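Is the Jidik two-arm kit worth it for a small shop, or should I rent first?

Posted Fri 17 July by millrace_dan
6 min read

Hi all, long-time reader, first real post. I run a small packing and relabeling business (me, my sister-in-law, and a couple of part-timers when it gets busy) and I've been going back and forth on the Jidik bench kit for months now. For anyone who hasn't run into it, that's the two-arm set that Flilanham sells, with a gripper and a little camera on each wrist and the teaching software thrown in. You guide the arms through a job a bunch of times and it's supposed to pick up the job from that.

What I want it for is pretty dull. We do a lot of promo pens and markers. They come in mixed up, they get a sticker, they go in a sleeve, the sleeve goes in a box. A typical order is 1000 pieces and the big ones are 3000. My hands hurt just typing that. The part I'd love to hand off is picking up one marker, passing it from one side of the bench to the other so the cap ends up facing the right way, and setting it down in the sleeve tray. Stickers we can keep doing by hand.

The reseller near me is Villalobos and they've been nice enough, but they also want to sell me the thing, so every answer is "yes, it does that." They offered a rental too, one month with someone coming out to set it up, and the rental fee comes off the price if you buy. Sounds fair? Maybe too fair?

I did get an afternoon with one at their place back in May. I was allowed to drive it myself with the handles and I was terrible at it for the first half hour and then kind of okay. We had it set up with one of my own markers, both arms over the bench rail, which is about the hardest version of my job. 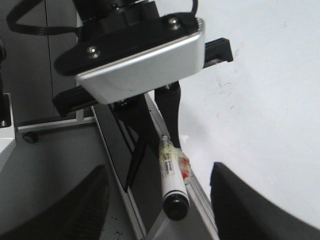
So my questions, in no special order. How long before it does a handoff without somebody hovering over it? Do the stock fingers hold up with slick round things, or did you end up buying other ones? Is the Stakuvia subscription (the training service they keep steering me toward) something you need, or can you get by with what comes in the box? And is the rental a decent way to find out, or is a month too short to learn anything?

I'm okay with computers but I'm not a programmer. Thanks in advance, and sorry this got long!

Valter Torres
Has had the kit for a little over a year

Okay, I have opinions on this one, so get a coffee.

Rent it. I bought mine outright and I don't regret it, but I'd have bought a different table, a different light and different fingers if I'd had a month to mess around first. The month is long enough as long as you don't spend the first two weeks "getting organized" like I did. Have your markers, your trays and your sleeves sitting there the day the setup person comes, and make them set up YOUR job while they're in the building. If they start with the stacking blocks demo, stop them politely. The blocks work great. You don't sell blocks.

On handoffs: they're harder than picking up. When you pick something off a bench, the bench is helping you. In a handoff both arms have to agree about where the thing is, and with a marker you've also got the roll problem, where it turns a little in the fingers when the second arm takes hold. Mine does glue sticks, which are fatter and easier, and it took me 22 days to get to where I'd go eat lunch in the other room. I was doing an hour or two in the evening, so somebody working at it full days would get there sooner. I still get drops. I put a folded towel in the landing spot and that's been my best upgrade by far, cost me nothing.

What I'd do in your shoes is skip the midair handoff completely for the first couple of weeks. Have the first arm set the marker down in something that holds it still (a V-shaped block, a groove, whatever you've got) and let the second arm pick it up from there. It's slower per piece, sure, but you'll have something running by the weekend and you can go back and teach the fancy version later. I never did go back. Two of my three jobs still work that way and I'm fine with it.

The stock fingers: they're okay on anything with a bit of a matte surface. Shiny caps are where I had trouble, especially if the grip lands near the end of the cap where it rounds off. Teach it to grab the barrel. If your markers have tape or labels wrapped around them, try a few with and without before you decide anything, because mine behaved differently on the label seam and I lost a whole evening thinking the motor was going bad. I did end up with the rubber-faced fingers and I like them. They wear, so get two sets.

Stakuvia: I paid for it for three months and then quit. What you get is that you send up your recordings and they do the training on their machines and send you back the result, and there's a person you can write to. The person was great. The turnaround was fine, usually overnight. After three months I had what I needed and the thing just keeps running on the bench computer. If you change products every week you may want to keep it. If it's pens forever, do the first job with them and then cancel. They don't make canceling hard, I'll give them that, it's one button on the account page.

One more, and then I'll quit. Record more bad starts than you think you need. Everybody records the marker lying nicely in the same spot, and then somebody's kid walks by and bumps the tray and the arm just hangs there looking dumb. Put it down crooked. Put it down backwards. Put it half over the edge of the tray. Boring as anything to record, and it made more difference for me than anything I bought.

Also keep the wrist cameras clean, and check the cables whenever you change fingers. I pinched one on a Saturday and couldn't get a new one until Wednesday.

parcelqueen

I'll be the grump. For 1000 pens at a time I don't think the numbers work unless you've got other stuff for it to do in between. We rented the same kit from Villalobos and sent it back. It did what they said it would do! It was just slower than my two guys, and my two guys can also answer the phone.

That said, the setup lady was wonderful and the fee thing is real, they put it in writing for us. Ask about the return shipping though. Ours wasn't included and that crate is not light.

If your hands really are the problem, look at a plain vibrating feeder with a chute first. It's not cool and your nephew won't want to film it. Gets them all lined up in a row, which sounds like half your job.

hollis_b

Agree with Valter about the groove. We have the kit on a bench with the metal extrusion along it and that channel is pretty handy as a resting place for skinny round stuff. Depends on your marker size, so take one with you next time.

Does anyone know if the rubber fingers come in the longer length yet? I asked Flilanham by email and got the catalog back.

millrace_dan (original poster)

Wow, thank you, this is way more than I hoped for. I'm going to do the rental, and I've asked about return shipping (waiting to hear). I hadn't thought about a feeder at all and now I've been watching feeder videos all evening, so thanks for that, parcelqueen, I guess!

Valter, when you say the towel, is that just a regular kitchen towel, or did you have to teach it again after you put it down? I'm picturing the height changing on me.

Valter Torres

Regular dish towel, folded once. I did have to redo the put-down part, yeah, maybe twenty minutes of it. Put the towel down before you record anything and you won't have to.

Contact the moderators | Copyright remains with each poster | Back to top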